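Trekgate Workshops | Programme | Speakers | Notes | Contact

Looking after a pair of hand-held grippers
Speaker notes, Esben Oddsson
Aug 8, 2023

Start without slides. Say good morning, say thanks to Lăcrămioara Ciobanu for the invitation, then go directly to the grippers. Ask who has used one before. If many hands go up, skip the next paragraph.

The pair I talk about is the one at our Nokosbridge bench. It has a left and a right gripper, one camera on each, and a marker cube on top so that the position can be followed. We have had it since January. My subject is only how we keep it in order, and I will not speak about training.

Part one, before the session. Wipe the lens with a dry cloth, never with the sleeve. Open and close the jaws 30 times by hand and listen. A dry click means that the pivot wants grease, a very small drop. Then look at the rubber on the fingers. We write down each change of rubber in the bench book, and the longest life we had from one set was 4000 grasps. (Pause here, people like to write this number.)

Part two, the marker cube. It must sit square and it must not turn when you push it with the thumb. Once we lost 33 recordings because one screw under the cube was half a turn open. Tell the story short. The lesson is to check the screw in the morning and again after lunch. Do not clean the printed faces with alcohol, the black becomes grey and the tracking suffers.

Part three, cables. I am strict with this. A cable that pulls on the wrist will change how the person moves, and later you look for a fault in the gripper which is not there. Give it slack at the elbow. Bech, the supplier of our cables, makes them in two lengths and we took the longer.

Now the bench itself. Let the pictures stand a little and drink some water. 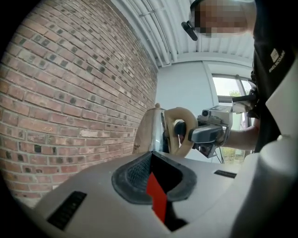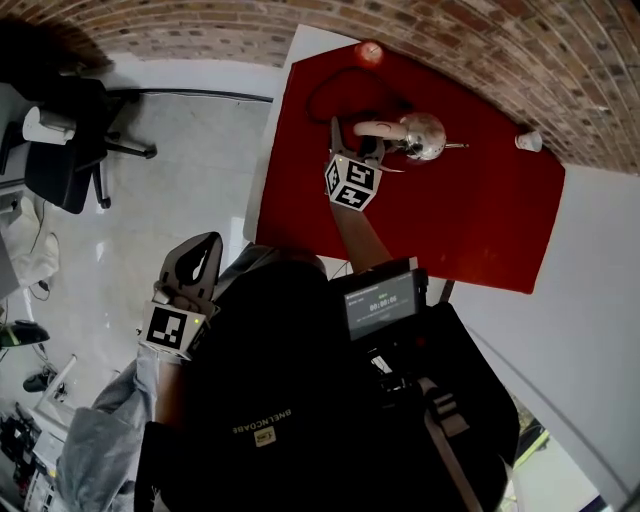
The same bench and the same kind of gripper:

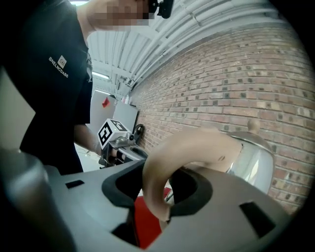

Part four, the test grasp. Choose one object with a smooth handle and keep to it for the whole week. Grasp, lift, hold while you count slowly to five, put down. If it slips, first change the rubber, and only then touch the spring. Many people do the spring first and then they have two problems.

Somebody will ask about the Brusard fingers. I have tried them for 100 grasps only, so I should say that I have no opinion yet.

Spare parts list is on paper by the door. Questions until the coffee, and please do not take the small hex key from the table, it is my last one.

Last updated: after rehearsal, part four made shorter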